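3.2 The Skostar door package

Usis sells Skostar as a simulation kit for teams that want their robots to practice on doors before meeting any. The license covers 5 users, and the manual covers considerably less. Setup was done by Figueroa and Quezada, who wish it noted that they are still on speaking terms.

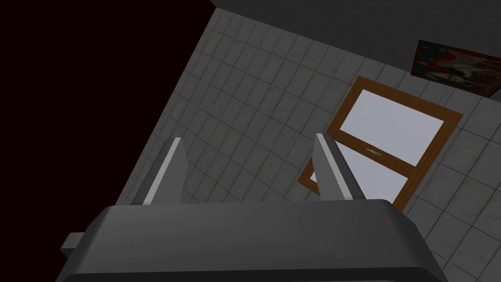
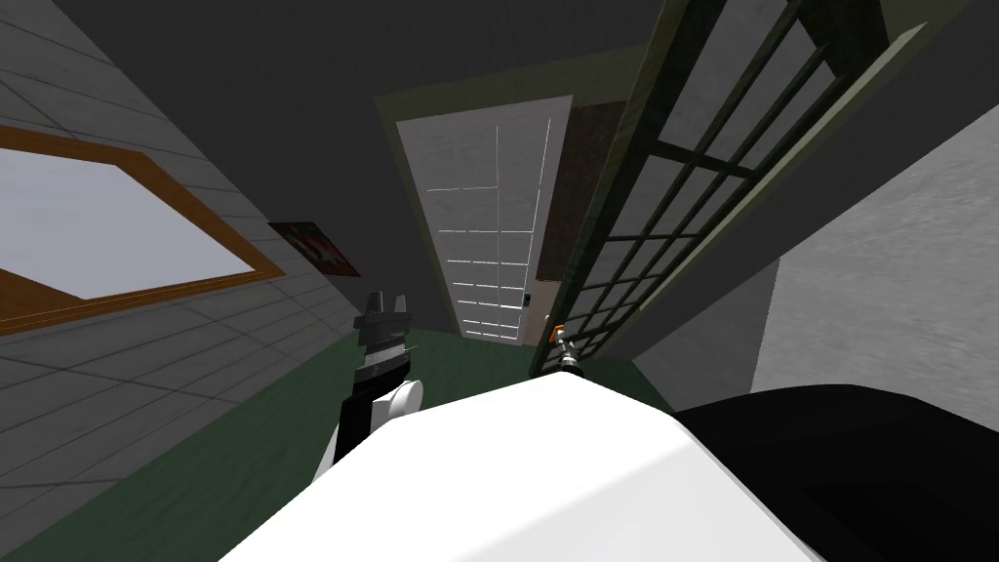
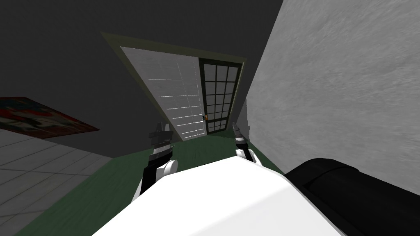
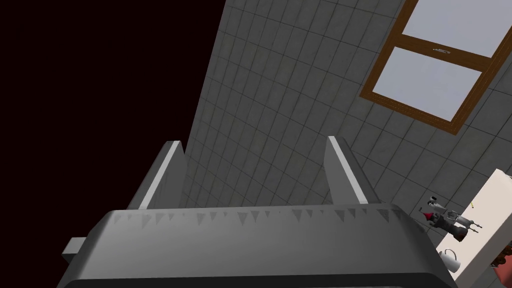 Figure 6. Rendered camera views from the kit's two-armed robot.

We ran 710 trials with the default controller. The brochure calls the default "ready on day one" and is silent on which day that is. Tuning the approach angle took most of February, largely because the kit stores angles in 2 different units, depending on the menu. Usis support confirmed this as intended. Contact settings were better documented, and we left them alone. Section 4 repeats the trials in Nellerell, which costs more and has a search box.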